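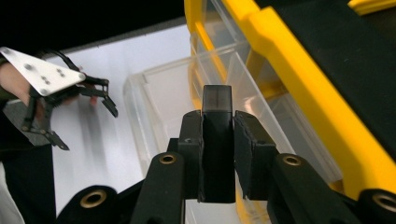 Storage > Small parts > Bins and dividers

Ask | Browse | Unanswered | Log in

Clear divided bin or a drawer cabinet for very small parts?

lostow_bench
I have a yellow and black plastic storage cabinet and one clear plastic bin with inner dividers. The bin sits on a white table next to the cabinet while I sort. The stock is mostly small dark plastic cases, spare caps and screws, 240 pieces at the last check. The dark cases go missing at the bottom of the cabinet drawers and the screws creep under the dividers in the bin. Should I move everything to one system, or keep both? I would prefer not to drill the wall. Budget is small.

Belulley
Keep both and split by how often you open them. Parts used every week go in the divided bin, everything else in the cabinet.

For the creeping screws, check the divider fit. Most removable dividers stand in moulded slots and leave a gap at the base. Measure it. If a screw head is thinner than the gap it will travel every time the bin is tilted. A thin bead of clear silicone along the bottom edge closes it. Leave it 24 hours with the lid off. The divider can still be cut out later with a craft knife – slowly, as clear plastic scratches easily.

For the dark cases, line the drawers with white paper cut to size. Dark on dark is the problem, and a brighter lamp does less than you would expect. I use 90 gsm paper, which lies flat without glue. Stand the cases on end if the drawer height allows. They can then be lifted by the sides, and you get more in a row.

Label the front of each drawer, never the lid or the top. Tops end up stacked on.

limville62
just get bigger drawers

Ó Flaithearta
Mostly agree with Belulley, with two corrections.

Silicone does not bond well to polypropylene, and a lot of cheap bins are polypropylene. Look for PP or a 5 in the triangle underneath. If that is what you have, use a strip of thin closed-cell foam, cut slightly over length and pushed under the divider. It holds by compression and comes out clean.

Second, weight. A plastic cabinet standing loose on a table can tip when several full drawers are open together. Put the screws in the lowest row. Mine has some 200 screws per drawer at the bottom and only caps higher up – no wall fixing, and it has stayed put since August.

Related
Removing old labels from clear plastic
Drawer liners: paper or foam?
Cabinet drawers that stick
Sorting mixed screws by length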